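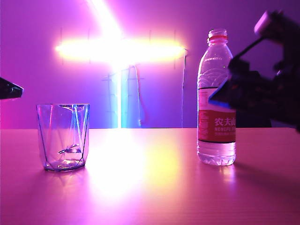

The Codusville Robotics Workshop has a new rulebook for its tabletop robots, and the good news is that it is short enough that people might read it! The guide, called the Lundine Bench Practice, runs to eight pages and covers what has to happen before, during and after any session in which a robot arm shares a table with everyday objects. It was adopted on Wednesday, and the first benches are already working under it. One of the most talked-about sections deals with lighting. Under pink and violet light, with a bright cross-shaped lamp on the wall behind the table, a clear faceted glass picks up the colors of everything near it, and a plastic water bottle throws its own reflection onto the tabletop. The guide asks teams to treat a setup like that as its own test condition, written up separately from anything done under plain white light.

"We used to write 'lights on' in the log and leave it at that," said Mansa Odoi, who led the drafting. "Then you go back three months later and have no idea what the arm was dealing with. Colored light, a lamp shining straight at the camera, glare on the table, all of that goes in the log now, and it takes less than a minute."

The guide grew out of a review of 813 session logs from the workshop's benches. Odoi and her colleagues read every one of them (yes, every one) and marked the entries where a later reader could not tell what had been on the table or how it was lit. Those gaps became the outline for the new rules.

Clear objects get a full page. Glass and see-through plastic are hard for many vision systems, because the camera tends to pick up what is behind the object along with the object itself. Teams must now note whether a container is empty or filled and whether it is open or capped. Branded packaging is fine to use, but the brand goes in the log, so that another bench can find the same item.

There are firm rules on glass as well. A drinking glass may only be used after the grip force limit has been checked on a plastic stand-in, and it must be looked over for chips at the start of each session. Open containers holding liquid are out unless the bench lead has signed off. Power cables for lamps and other extras have to stay outside the arm's working area, and the stop button must be within reach of the person running the session, with no chairs or bags in between.

Jolanta Tomaszewski runs the Triton bench, which tried out the draft in October before the final version was settled. She came away a fan, though she did push for changes. The first draft wanted a fresh camera check each time a lamp was moved, even by an inch. Her team found that they were spending more time checking than working, so the final text asks for one check at the start of a session and another when the lighting setup is changed as a whole.

"I love that it was written by people who do this every day," Tomaszewski said. "You can hand it to someone on their first morning and they'll know where to stand, what to write down and when to stop. And the lighting part is just fun. My team has started coming up with the oddest setups they can think of, and now we have a proper way to record them."

Each session must have two people present whenever glass is on the table, one to run the arm and one to watch it. Benches working only with soft or unbreakable items can still be run by one person.

The Rivadeneyra bench, the newest of the group, will switch over next. Odoi is also collecting comments on a second edition, which may add a section on mirrors and shiny metal. Members can pick up a printed copy at the front desk or leave notes in the binder beside it.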